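Ticket 1944 - Clernimport drops episodes on save
Opened by: Ayman Sleiman
Assigned: Barnabás Bognár
Status: open
Date: January 3, 2022

Teleop demos on the Drommont station. Record 6 episodes, stop, Clernimport only lists 3. No error in the console. Joint logs are all there on the local drive, video too, so it's the import step that loses them.

Tried so far:
restart of Clernimport, same
new session name, same
fresh config from the Clernidgate share, same
shorter episodes, all of them came thru

So length matters? Long ones are the clutter demos, arm has to reach over stuff to get to the tray and the operator takes his time.

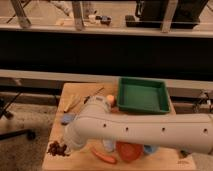 Barnabás: can you check the timestamps on the missing ones. If joint log and video start too far apart the importer skips the episode and says nothing. Known problem, was supposed to be a warning by now.

Ayman: checked. Start times fine. End times are off, video runs on after the joint log closes. Worse the longer the episode.

Barnabás: ok then it's clock drift, not start offset. Which machine writes the video?

Ayman: the Takács box. Time sync was off on it, no idea since when. Turned on, rebooted, recorded 4 long ones, all 4 imported.

Barnabás: good. Don't delete the old local files, I can re-stamp them off the joint log and push again. Need the session folder names.

Ayman: folder names sent. Please keep the failed grasps in, labels are seperate and we want those for training.

Barnabás: will do. Leaving this open till the re-import is done. Skip warning goes in the February build.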